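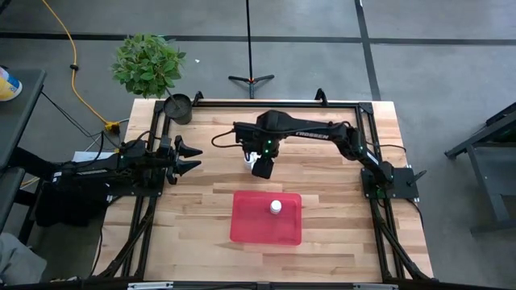
Bilyk is a small comparison set we put together to answer one question: how much does the shape of the fingertip matter when everything else in a two-arm cell stays the same? We recorded the same short tasks over and over, swapped fingertips, recorded them again, and kept all of it, including the ugly runs. The tasks are deliberately plain. Most of them come down to moving something like the little white bottle in and out of the translucent red tray, with both arms reaching in over the butcher-block top. We love that bottle by now. It is light, it tips if you look at it wrong, and it separates good fingertips from bad ones faster than anything else we tried!

What's in it

419 episodes, 2 arms, 3 fingertip sets. 3,160 seconds of recorded motion after trimming the idle time at both ends. Each episode folder has joint positions, gripper opening, commanded opening, the fixed camera video and a small text file with the task name and the outcome.

Fingertip sets

stock: the fingers as they came, nothing added.
rovis: Rovis soft pads over the stock fingers. Thicker than you'd think, so the gripper closes on air a bit sooner. The offset is stored in each episode file, please apply it before comparing openings.
hariretti: Hariretti ribbed tips, the narrow version. These were the surprise of the whole project for us. Great on the cap, so-so on the tray rim.

Tasks

bottle_to_tray
bottle_from_tray
handoff (left arm picks, right arm receives)
tray_slide (one arm pushes the tray, the other holds position)

handoff is the fun one and also the least even. The stock tips have more episodes than the other two because we were still learning to teleoperate when we recorded them. If you want a fair comparison, use the list in splits/balanced.txt.

Controller

Everything ran on the Allus controller in position mode. We tried its force mode on a Tuesday and liked it a lot for the handoff, but the gains were still being tuned and we left those runs out. They may come in a later version if we can redo them properly.

How outcomes were marked

success: object ended where the task says, upright if it's a bottle task.
partial: object ended in the right place but on its side, or needed a second grasp.
fail: everything else, drops included.

One person marked all of them from the video, then went through a second time on a different day. Where the two passes disagreed, the outcome file says "check". We use those for training and skip them for scoring.

Known problems

The camera clock drifts a little against the joint log in long episodes. tools/align.py fixes most of it.
Gripper opening on the right arm is noisy near fully closed. The left one is fine.
The first rovis episodes have one pad mounted slightly crooked. You can see it in the bottle tasks, where the bottle leans as it comes up. We kept them and tagged them pad_skew.
Floor and background were not controlled. Things got moved between sessions.

Please don't read the success rates as a verdict on any of the tips. With other objects the order could easily flip, and we would be thrilled to see someone try it. If you record more episodes with the same folder layout, open a pull request and we'll add them under contrib/.

Changes

July: removed duplicate handoff episodes, added the balanced split, fixed the rovis offset sign.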